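18 January 2023
Bench notes, syrup viscosity and dosing, Rosbridge lab

Carried on with the cordial base from the Kestell order. The question is still why the 11 per cent sugar batch doses heavy in the morning and light by mid-afternoon when the valve timing has not been touched.

Room was 17 °C at start, 22 °C by lunch. Drum was stored against the outside wall overnight. Took readings from the drum itself this time, top and bottom, as the wall thermometer has misled us before. Bottom of drum lagged the room by 4 degrees until well after ten.

Cup test, No. 4 cup, three runs each, mean only:
Top of drum, 9:10: 38 s
Bottom of drum, 9:20: 46 s
Top of drum, 13:40: 31 s
Bottom of drum, 13:50: 33 s

So the spread within the drum in the morning is larger than the whole change we were blaming on the valve. Pickup tube draws from the bottom. Mujić's supply sheet gives one viscosity figure at 20 °C and no curve, so we will have to make our own.

Weighed doses against a nominal 700 mL fill. Scale checked with the 500 g mass before and after, no drift. Density taken by hydrometer at each temperature, not assumed. I have the raw masses in the blue book from page 52. Do not use the first row, the vessel was not tared.
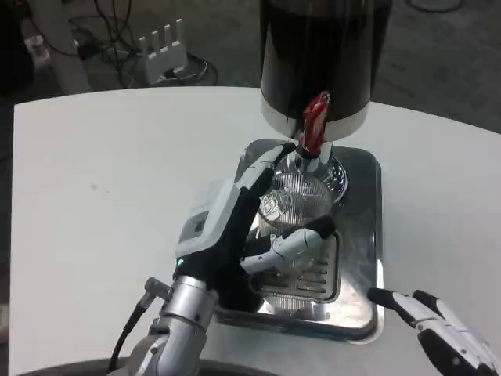 Ribbed glass container under the red spout, drip tray below.

Narrow necks remain a nuisance for this work. A stream that wanders a few millimetres ends up on the outside of the glass and gets weighed with the rest. Wipe the outside before it goes on the scale, every time, and log it if you forgot.

Boris Shehu asked whether stirring the drum would be enough. Tried it at 14:30 with the paddle, two minutes at low speed. It entrained air and the next cup test was useless, so I stopped there. A recirculating loop would be gentler. Vorkthorpe quoted for one in June, part 1621, price probably stale by now.

Lines were flushed with warm water at 15:15, then drained. Hydrometer jar has a chip at the rim, still usable, but order another.

To do
Move drum to the inside wall tonight and repeat the 9:10 and 9:20 tests.
Full curve from 12 to 26 °C in two-degree steps, water bath, covered.
Ask Mujić for the batch certificate.
Find out who has the second No. 4 cup.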